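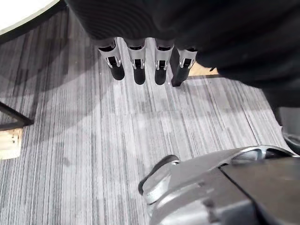
*Black ribbed fabric and black legs with silver metal sleeves.*

**FOR IMMEDIATE RELEASE**

**Wukside to open furniture repair and rental store in Flondham**

FLONDHAM, 11 Mar 2019 — Wukside, a company for the repair and rental of home furniture, announces today that it will open its second store in July. The new store will be in the former Harb shoe warehouse in Flondham, on the side of the building that looks to the canal. It will have a sales floor, a repair workshop and a counter where customers can order spare parts.

The company started in Skaltaria with one room and two workbenches. Last year its workshop there repaired 441 pieces of furniture, mostly dining chairs and small sofas. Many of these pieces came from Flondham, and the customers had to make the trip by car or to pay for a van. With the new store they can bring the furniture to their own town and pick it up at the same place.

"We have had this wish for a long time," said Tùng Giáp, founder of Wukside. "People called us and asked, is it worth it to drive so far with one chair? I always had to say that I cannot know before I see the chair. Now they can come by on the way home from work, and we can look at it together."

**What the store will offer**

The Flondham workshop will take chairs, stools, sofas, tables and bed frames. The first inspection is without cost. After it, the customer receives a written price, and no work is started before he or she agrees to it. New covers can be chosen from 60 fabrics, which will hang in full-width samples at the entrance. Wukside decided for large samples after customers in Skaltaria told that a small square of fabric on a card did not help them much.

Small repairs, such as a loose leg or a broken glide, will normally be ready in 8 working days. A complete new cover takes longer, and the date is agreed with each customer. Furniture which cannot be saved is taken apart, and the usable screws, springs and fittings go to the spare parts counter.

The rental service is planned for people who stay in the town for a limited time — for example students, nurses on short contracts or families who wait for their own home to be finished. The shortest rental period is three months. Delivery inside Flondham is included in the price, also to the upper floors, but the company asks customers to measure the staircase first.

**Work on the building**

The Harb warehouse has been closed for five years. Wukside has signed a lease for the ground floor and is now renewing the electrical system and the loading door. The old wooden floor will be kept and sanded. The large goods scale near the canal door also stays in its place, and it still works well enough to weigh a sofa.

"The building is a little cold now and the light is not good in the back part," said Giáp. "But the floor is strong and the door is wide. For our work these two things are more important than a nice front."

The company is going to hire 14 people for the new location, among them upholsterers, drivers and staff for the counter. Experience with sewing heavy material is welcome for the upholstery jobs, but two of these places are reserved for beginners, who will be trained first in Skaltaria. Applications can be given in person at the Skaltaria store or sent by mail.

**About Wukside**

Wukside repairs, rents and sells used home furniture. The company is owned by its founder and has its main office in Skaltaria.

**Press contact**

Tùng Giáp, Wukside, Skaltaria
Visits to the building site in Flondham are possible for journalists by appointment.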